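Workshop / Notebooks / Kitchen bench

September 2023
Entry by Henok Alemayehu

Spent most of the session getting the kitchen props for the Sallell bench into some kind of order. Natnael Tsegaye had been through the cupboard before me and pulled out whatever was chipped or had lost a label, so what I had to work with was the small stuff: fruit, hand utensils, the tray, the basket. The old list from April is out of date and I have stopped using it.

Fruit first. Shopping was done under the Nilora account and the receipt is in the drawer. 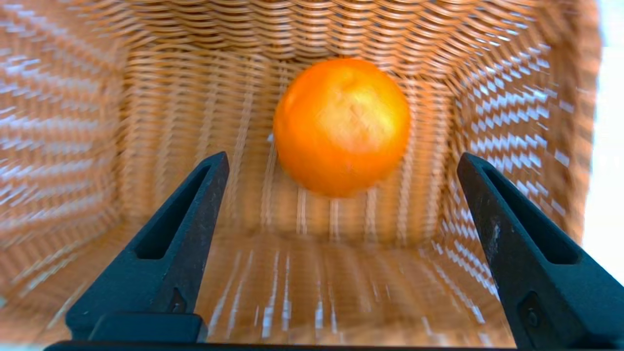

The storage question has been open since April, when we lost a bag of lemons to mould in a closed tub. I want fruit kept where air can get at it. The wicker basket does that well enough, the weave lets light straight through the sides, and an orange shows up clearly against the tan so it won't get forgotten in there. Colour on the list for the basket is "tan", not "brown". Please don't line it with paper towel.

Weighed one bag of oranges on the Drovel scale, 655 g with the bag on. The scale was checked with the 500 g weight first and read 500. Wrote both in the scale book.

Next job was utensils. Natnael wants them sorted by length and I want them sorted by use. We left it at use for now.

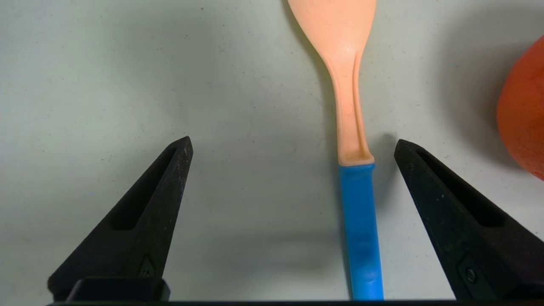
I started a new page for anything with two possible names, as half our mix-ups come from that. Sisay's old sheet says "turner" in one column and "lifter" in the next for the same item. Anything like the one lying flat on the bench top goes on the new page until we agree whether it is a spatula or a serving spoon. The top also needs a wipe, there are dark specks all over it. Damp cloth, no spray, then dry it before the next thing goes down.

Drawer dividers: cut two at 16 cm and they were too tight. Sanded the ends and they slide now. If we make more, cut them a touch short.

Prep set last. This is the one people borrow from and don't bring back whole.

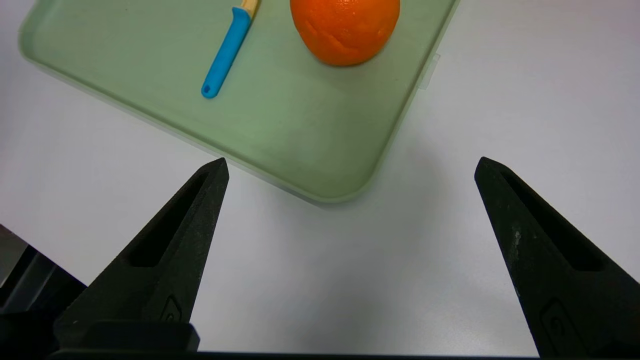 I'd like the prep set to live together and be signed out together, with one line in the book for the lot. Knife and orange both go on the green tray, and the knife goes back there after washing, not in the utensil drawer. It's the small one with the sky blue handle and the hanging hole in the end, so there is no excuse for swapping it with another. The tray has light streaks and smudges on the inside. Try warm water and dish soap before anyone reaches for the scourer.

To do:
- new labels for the shelf, 20 mm tape
- ask Natnael where the second cutting board went
- agree on the spatula name
- replace the cloth at the sink
- copy this list into the front of the book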